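Imprimir | Enviar por correo
Última actualización: 13 de febrero de 2018

Revisión del puesto de etiquetado, almacén Hollava

Pasillo entre estanterías: bien, ¡por fin!
Cajas apiladas: bien, pero no me subáis más la pila junto a la mesa.
Mesa: regular. Tiene la superficie muy rayada y la vuelvo a mirar en marzo.
Cables bajo la impresora: mal, enredados, los recojo yo.
Impresora de etiquetas: bien. Si la movéis, con las dos manos, por favor.

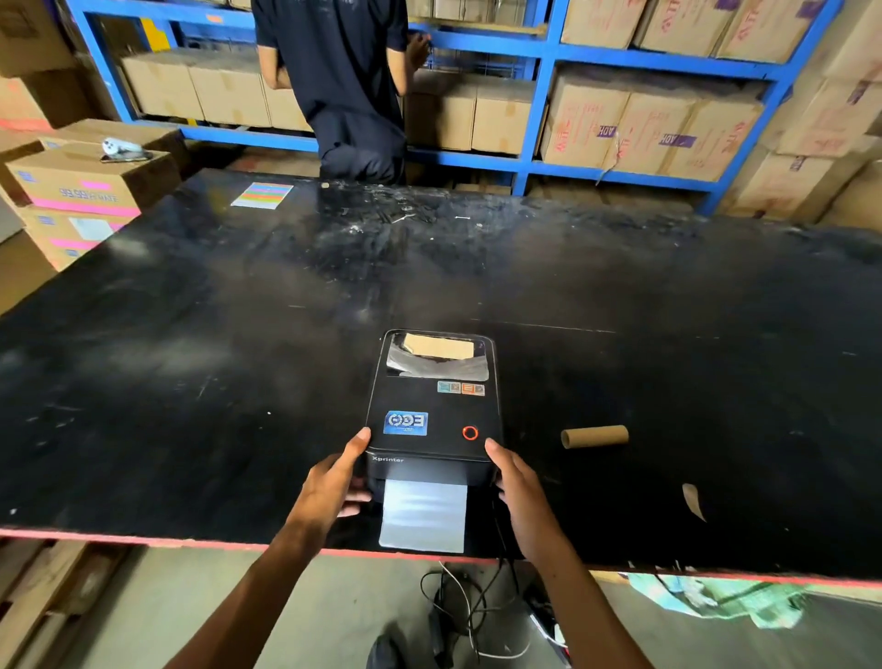
Rollos de repuesto: quedan 8, pedid más a Brillow.
Extintor: pendiente, ya he avisado.

Contacto | © Hollava | Volver arriba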